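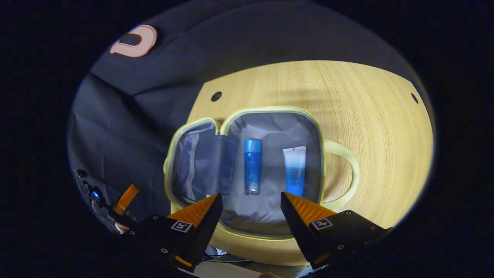

Sunday, a little after 11 at night, and my thumb is sore. We spent the whole day on the finger pads, the comparison I've been putting off since we got back from Simstead, and I want to get it down while I still remember which impressions belong to which set. (My notes from the day say things like "orange better w/ tube?? ask B." so I don't trust them to survive the week.)

The morning was all toiletry bag. Unzip it, lay it open, reach in with the hand-held gripper, take the blue bottle, then the tube, then put them both back. I did this with the orange ridged pads and I love them for the bottle! It's slim and smooth and I was sure it would twist on me, and it mostly came straight up. The tube is another story. If I pinch it up near the crimped end it folds over like a tired envelope, and if I go lower I'm scraping the lining of the bag with the fingertips and dragging half the fabric along. Around the tenth try I found that coming in at a slant helped, one finger down first, then close. Benoît says that's a terrible habit to teach an arm because the arm's wrist can't tip that far in that direction. He's probably right, but I was pleased with it for a good 12 minutes.

Benoît Gaillard has opinions about everything to do with squeezing. He thinks I close too hard. I think he closes too slowly, and when we looked over his runs there were long stretches where he was just sort of hovering above the bag like he was deciding on a chocolate. We agreed to keep both styles in and not argue until we'd finished. We argued at lunch.

Camera stuff, before I forget. We set it to 60 frames a second this time and the markers on the fingers track so much better when I move fast. Last time I kept losing the right one every time I turned my wrist over, and I blamed the print, and I reprinted the silly thing twice. It was blur! I owe the printer an apology. The lens still goes very dark toward the rim, and I still don't love how little I get of whatever is way off to the side, but for work on one tabletop it's plenty. The other camera, the Caron, sees a narrower patch with less bending, and I'd pick it for reading small print on a bottle and for nothing else we do.

After lunch, black pads. 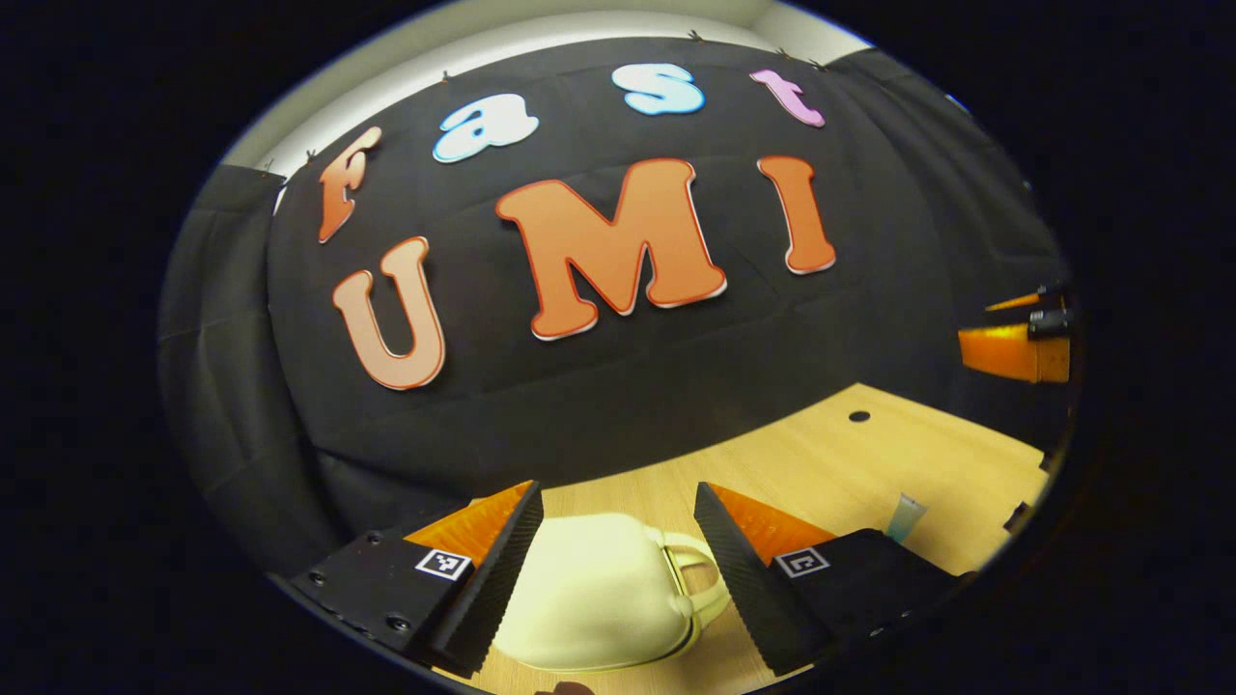 The handbag is so much friendlier than the toiletry bag. It's one big rounded lump with handles, and the job is just to get hold of it and turn it around, so I figured any pads would do. Wrong! The body is smooth and wider than I'd pictured, so I have to open almost all the way, and then I'm squeezing it with the very tips and it wants to squirt away from me. The handles are easier to hook but then the bag swings, and Benoît groans every time it swings. By four o'clock I'd settled on one finger through the loop and one outside it, low, near where the handles join on. It felt good in the hand. Whether the Lorix controller can make any sense of it is a question for later in the week, and I'm a bit nervous about that one, it was grumpy with anything involving loops back in July.

So, pads. We did 51 tries by the end, both kinds, both bags, and my feeling tonight is orange for the small hard things and black for the handbag. Benoît's feeling is black for everything. We wrote down the counts separately and I haven't added up mine yet - I'm saving it for tomorrow with coffee. I do know the trigger spring is too stiff for a full day. I had to swap hands at the end, and my left-handed runs are comical, I kept bumping the tabletop on the way in.

Other things. I need to ask Sonder if they'll sell us just the fingers without the whole body, because I'd like two sets made up and ready and not be changing pads with a tiny screwdriver over a patterned carpet again. (Found one of the two lost screws. The other one lives there now.) Need to rename today's folders, I called three of them "bag" and one of them "bag bag". And I want to try the tube lying flat next time, before it ever goes near the compartment, just to see how much of my trouble is the tube and how much is the lining.

Hand lotion, then bed. Benoît wants to start at eight and I've already told him nine.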